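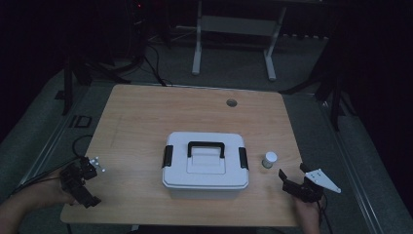 Turnout and Polling Place Distance in the Grernberg Municipal Election
Term project report, Methods in Local Government
25 July 2019

1. Question

The January election in Grernberg filled 4 council seats. Before the vote, the county merged the Quintela and Prollgate polling places into one site at Prollgate. This report tests whether turnout fell among voters who had to travel farther.

2. Data

The county voter file lists roughly 2,000 registered voters in the two precincts. After removing inactive records and addresses that could not be mapped, 861 remained. Mail ballots were coded separately. Walking distance was measured along streets from each address to the assigned site, before and after the merger.

3. Method

A logistic model was fitted with voting in January as the outcome. Controls were age, years registered, and voting in the previous council election. Standard errors were clustered by block.

4. Results

In-person voting dropped among Quintela addresses more than 2 miles from Prollgate. Mail voting rose in the same group and offset part of the drop. The distance term was not significant for voters who lived closer.

5. Limits

The file does not record car ownership. The Bruta apartments share one mailing address and were assigned a single distance.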